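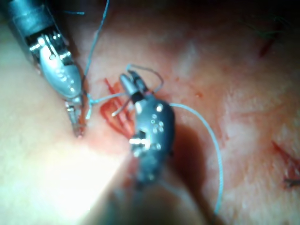 Suturing cell, September 2018

Writing this up with a cup of tea while the afternoon is fresh, because the last entry for this cell was a bit thin and I spent half the morning working out what I'd meant by it. Apologies in advance to whoever reads this on shift, I do go on.

The grumble from the August runs was that the needle driver felt "late" on roll. You'd ask for a little turn of the wrist and get nothing, then get it all together. I had a fair idea it would be cable tension, but I've been wrong about that before (see the long sorry business with the foot pedal), so I started at the arm and worked outwards. Brakes fine, joint homing fine, sterile adapter seated properly with both clicks. Swapped the driver and the grasper between arms and the lag followed the driver, which was a comfort really, as I was not looking forward to opening up an arm.

The usage log had that driver at 1,058 cycles on our own count and the grasper at 1,242, so the older tool is the better behaved of the two. Make of that what you will. I suspect the driver had a hard life before it came over from the Nyarko bench. Anyway, it has a yellow tag on the handle end now and lives in the left-hand drawer. Please don't put it back on the rack, however lonely it looks.

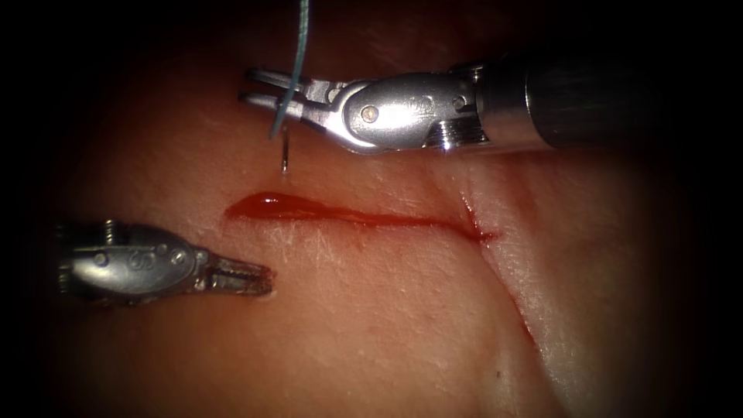 Before trusting the replacement driver I went back through the wrist check, and I'd like us all to do it the same way. Wipe the wrist down with the lint-free cloth, put a drop of the Trusent cleaner on the brush and work it gently in around the pivots, then run pitch and yaw to both ends of travel by hand before the tool goes anywhere near the arm. There are two pivot pins showing on the side of each wrist, one forward and one back, with the little logo stamped between them, and I've taken to using the logo as my marker so that I always start at the front pin and don't lose my place. The ribbed collar where the driver's wrist meets the shaft wants a brush as well. It's a lovely trap for dried gunk, and I'll own up to skipping it for most of the winter.

Jaws next. Close them on a length of scrap thread and give it a soft tug. If it slides, clean and try again, and if it still slides, tag it. The new driver held the first time. I then had it carry a needle over the tissue with the grasper parked low on the other side, just hovering, and watched for drift at the tip for a good while. Couldn't see any, and I was looking hard enough to give myself a sore neck.

Camera exposure is the other thing I fiddled with. The polished wrists throw back such a lot of light that the tracker kept deciding the glare was the tool tip, poor thing. I brought the ring light down to 70 on the dial and moved the Grevska bracket out by one hole. It leaves the corners of the view quite dark, but the work all happens in the middle and I'd sooner have a clean centre. If you need the edges for something, turn it up and please turn it back down when you're done!

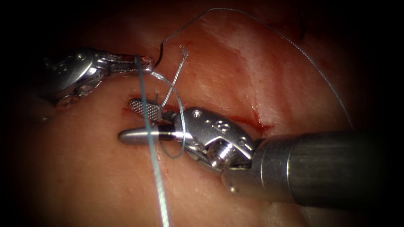
With the light settled I ran the two-tool thread handling for the rest of the afternoon, using whatever colours were left on the spool shelf. Mixed threads are a nuisance for the segmentation, though a good honest test of the tools, and I'd like to keep a mixed run in the routine from here on. Scale factor is back to where it was before the August changes. I've saved the whole setup in Flidora as "suture cell 7", and I have left the old 6 alone in case I've made a mess of something and we want to retreat.

Odds and ends for next time:

- Grasper jaws to be brushed at the end of every session, knurling especially. Old thread fluff gets in there and the grip goes off.
- Instrument holder on the right arm has a faint click at the start of insertion. It isn't affecting anything yet. Have a listen and write down if it gets louder.
- We're low on curved needles and nearly out of lint-free cloths. I've put both on the order sheet.
- Somebody please find the small hex key. I've looked in the kettle cupboard, which is where it was last time.

I haven't touched the roll gains. I was tempted, but with a different driver fitted I'd like a full week of ordinary use first, and then we can compare the motor current traces side by side and see whether there's anything left to tune. My guess is there's a smidge of friction still in the adapter discs. Will have them off and cleaned before the next long run.

Recent entries
Foot pedal again, and the colour of the spare cable
Re-homing after the power cut
Ring light: old settings and why we left them
Tissue pads, storage and labelling
Grasper swap on the right arm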